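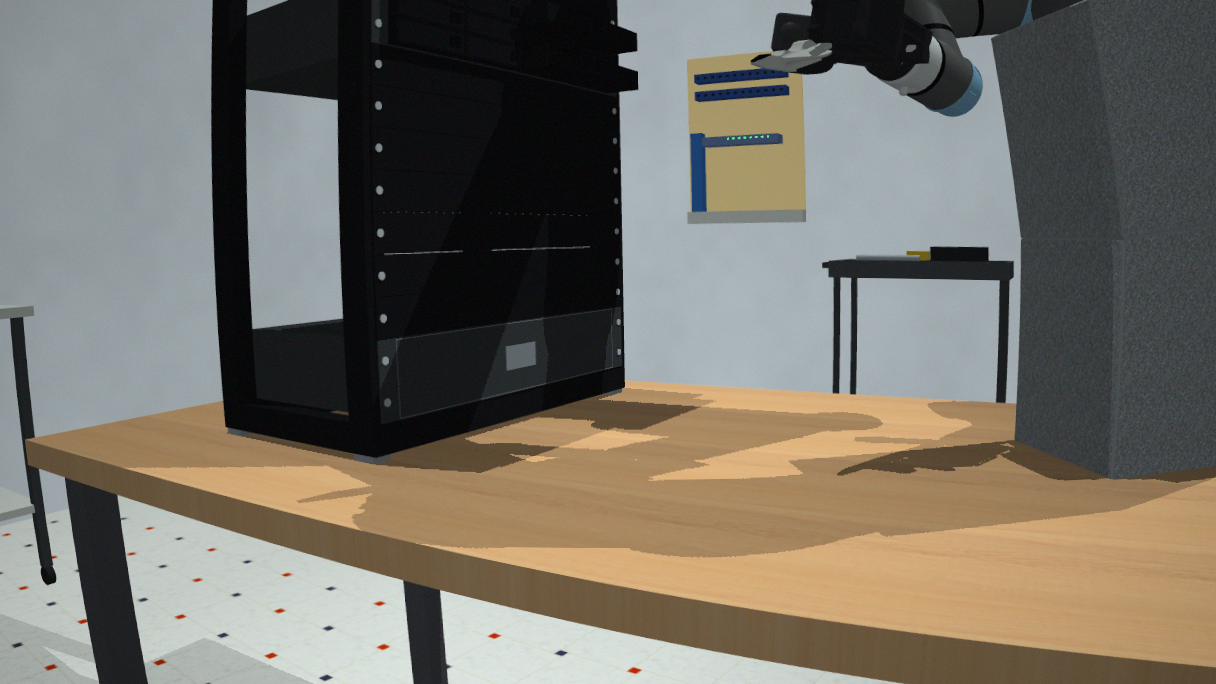

**Do people in Kirkcombe sleep worse on noisy streets?**
Ibsa Assefa and Soon-im Geum

We picked this topic after Soon-im moved next to the bus depot and started yawning through every Saturday practice! We handed out 122 sleep diaries in May and got 36 back complete, plus a few with only the weekend filled in (we left those out).
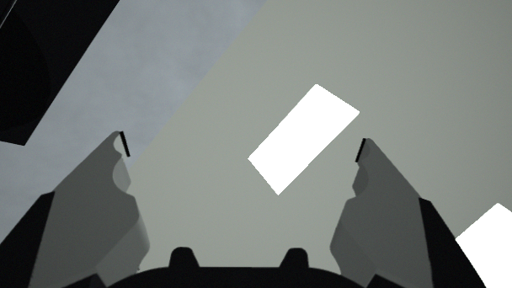

Each diary ran for 13 nights. People wrote down when they went to bed, when they woke up and what woke them. Trucks came up a lot, but so did birds, which we loved finding out. Homes on Urer Street had the most wake-ups, and back bedrooms did much better than front ones. Next time we'd ask about earplugs too.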